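**Streaks on a gloss table top - cloth or product?**

**farnberg_713**

Dining table, reddish-brown wood, high-gloss finish. I bought it second-hand in March and don't know what the coating is. Every time I clean it I get streaks that only show at a low angle, mostly in the evening with the lamp on. From directly above it looks fine.

Current method: spray Teltano furniture polish on the surface, leave it for a minute, wipe with kitchen roll. I have tried more polish and I have tried less. Less is slightly better.

Is this the product, the kitchen roll, or the finish itself?

**oakandash**

Kitchen roll first. It's too coarse for a gloss finish and it doesn't pick up polish evenly. Second, you're almost certainly looking at old polish. If the previous owner used a silicone spray, each new coat sits on top of the last and smears.

Stop using the Teltano for now. Warm water, a few drops of washing-up liquid, cloth wrung out as hard as you can manage, then a dry cloth straight afterwards. Do a third of the table at a time so nothing dries by itself.

**Bogdan Czarnecka**

Agree on the build-up, disagree on the water. We don't know the finish. If it's French polish, water can leave white marks, and you won't get those out with a duster. Test it first: a drop of methylated spirit on a cotton bud, underside of the top or inside of a leg, wait 30 seconds. If it goes tacky, it's shellac and you keep water and spirit well away from the top. If nothing happens, it's probably a lacquer or polyester and a damp cloth is fine.

**oakandash**

A cloth wrung out properly leaves a film that is gone in 10 seconds. I've cleaned shellac that way for years without a mark. The test is sensible, I'd just not frighten people off water altogether.

**Bogdan Czarnecka**

You know how damp "wrung out" is. Someone who has been using kitchen roll and spray polish may not. Test first.

**nikolaidis_k**

Neither of you has mentioned direction. Circles are what you see under a lamp. Straight strokes, along the grain, each overlapping the last by half a hand. Fold the cloth into a pad so you have a clean face to turn to, and keep your hand flat on it. Pressing with the fingertips gives you five narrow tracks and very little between them.

My own table below. Similar colour to yours by the sound of it. 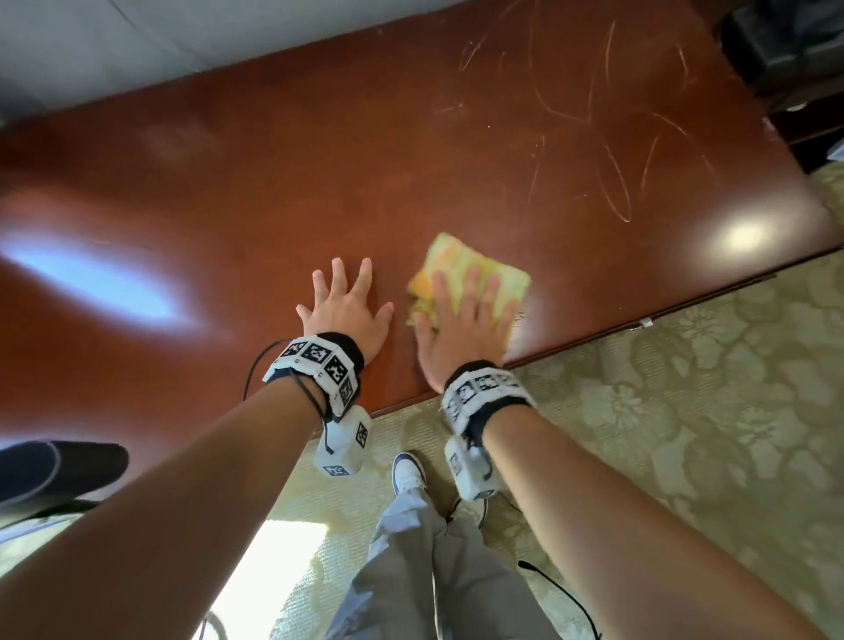 *Right hand spread on the folded cloth, left hand flat on the table.*

I push away from me and then lift. Going back and forth just puts the dirt back where it was.

**oakandash**

Hand position is good. I'd keep the left hand off the gloss, though. A palm leaves skin oil and you then have to wipe that too.

**nikolaidis_k**

True, but I finish at the near edge, so the palm print gets wiped last. I find I press more evenly with the other hand down. On a light table it also stops the thing creeping across the floor.

**dravden**

What's the cloth? I have a pack of microfibre ones and some of them drag badly on gloss.

**nikolaidis_k**

Ordinary cleaning cloth out of the cupboard, yellow, pale green and orange. Washed without fabric softener. Softener is a common cause of both drag and smearing, so wash yours at a normal temperature without it and try again before you throw them out.

**farnberg_713**

Did the spirit test on the inside of a leg. No tackiness, no change in the shine. Then washing-up liquid and water, one third at a time, straight strokes. The cloth came away grey-brown on the first pass and slightly less so on the second.

There is still some streaking at the window end, where I suspect the polish is thickest.

**Bogdan Czarnecka**

Good. The leg may have a different coating from the top, so repeat the test on the underside of the overhang before you try anything stronger. If that is also clear, white spirit on a soft cloth will shift silicone residue. Small area, window open, no naked flame, then wash again with the soapy water.

**oakandash**

And give it 3 passes with plain soapy water before you get the white spirit out. Change the water between them.

**farnberg_713**

Will do the passes first. Is there any need to put polish back on afterwards?

**oakandash**

On lacquer, no. Dry duster.

**Bogdan Czarnecka**

No. We agree on that one.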